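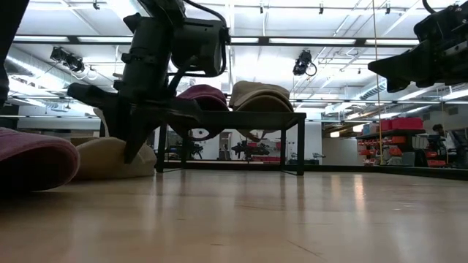
The Bunby rack with caps on top and underneath.

Bunby two-level cap rack, black metal – three stars

I own too many baseball caps, and the Bunby was going to fix that. It has slim square legs, a flat top and room for more caps below. The tan ones stack nicely up there, brims forward, like a shop run by someone with one idea. Assembly took 25 minutes, most of it spent on the thin bars near the base. I paid $40. The pink cap still lives on the table, and so does one of the tan ones.

Nilmini Thambiah, 26th December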